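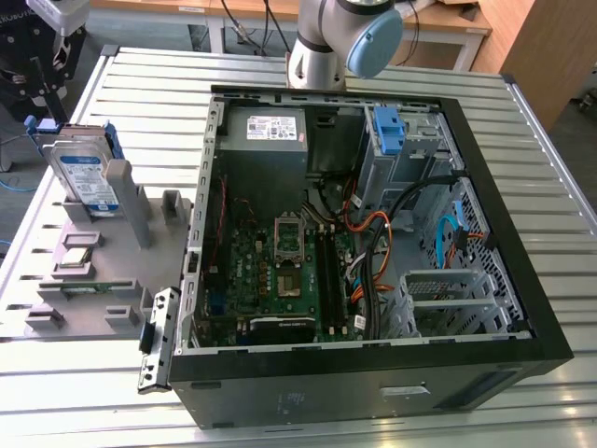
My bet with the whole night shift at Brurent was 500 quid, and I'd like it on record that I was sober when I made it. I said no machine would put a computer back together before I retired, which was January, so not exactly a long wait! I'd done that bench for years and I knew how mean those jobs are. You've got the processor sitting in its little pocket, the memory lying in its groove, the hard disk stood up at the back in its blue rails, and all of them want a different sort of push. The socket has its metal frame up, waiting, and you get one go at being gentle.

So I stayed on after my shift with a flask and a cheese roll, and I watched the arm like you'd watch a toddler near a pond. It thought about things. It went down, stopped, came up again, had another think. I caught myself whispering "left a bit, love" and looked round to see if anyone had heard.

At 3 in the morning it picked up the chip, and I put my roll down.

My wife rang to ask if I was coming home (she wanted the bins out, and there's no arm for that at our house). I told her ten more minutes.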